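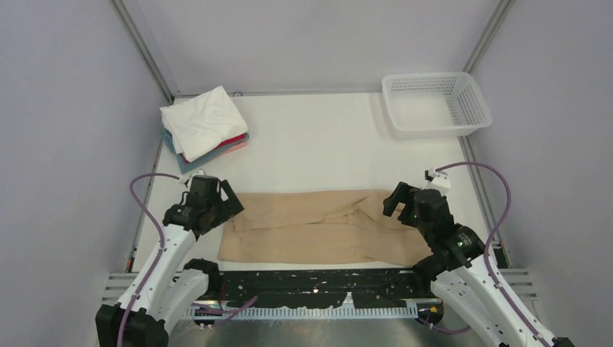

Fingers first, arms later

Last updated 2 May 2019
7 min read

Quick one tonight, typing fast. Been swapping fingertips on the two-arm cell and wanted to get it down before I forget which was which.

Background for anyone new: folding clothes with two arms. Shirts, cloths, whatever is in the pile. The arms are fine. The controller is mostly fine. What I keep losing time on is the last inch, where the finger meets the fabric.

So, two sets of tips. The Luik ones, wide and a bit soft, and the Kedov ones, hard and narrow. Same gripper body for both, same two fingers per hand, same closing force in the config. I only changed the tips.

Luik set. Lovely on anything thick. Towels, no trouble at all. Thin stuff is another story, the soft face pushes the cloth along the table before it gets under it and you end up with a ripple and no grab. Dropping the approach height helped. Dropping it more made the arm fault out, twice, so I put it back.

Kedov set. Much better on thin cloth. They get hold of a fold and keep hold. Downside is they will also grab two layers when you wanted one, and the hard edge is not kind to knits. Left a mark on an old sweater of mine. Tan woven stuff is about the best case for them, smooth and light, comes up in a nice point. 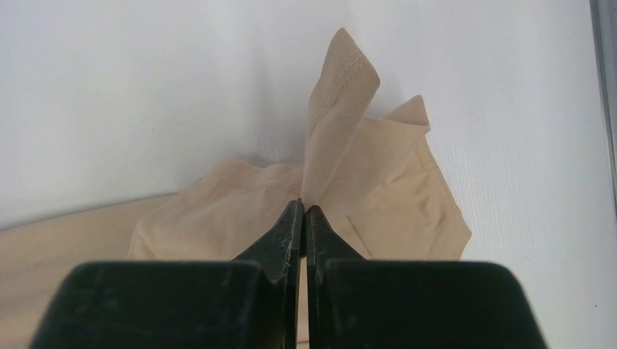

Wrist camera, tips closed on a fold of the beige one.

The wrist view is what sold me on keeping a camera down there. From the fixed camera I can see where the cloth is and which arm is closer, but I can't tell if the fingers have one layer or two. From the wrist you get the stitching. Downside, the gripper itself eats a big part of the picture, and I still havent found a mount angle that fixes that without snagging the cable.

Cables, by the way. Long loops, always. I tried them tied down tight back in July and the wrist joint pulled a connector half out.

Controller notes, short. Ran the Wirkesetti board at first, then went back to the Benddale one. Wirkesetti has nicer logging but the two arms drifted apart in timing after a while, and for a two-handed lift thats no good. Benddale log file is ugly, 1,526 lines for one evening, but both hands close when I tell them to.

Still to do: the Luik tips with a thinner pad, 17 tries on each cloth so the comparison is fair, and a slower lift. I did 5 slow ones already and liked them but didn't write anyhting down.

Kedov tips are staying on for now. Sweaters go back in the closet.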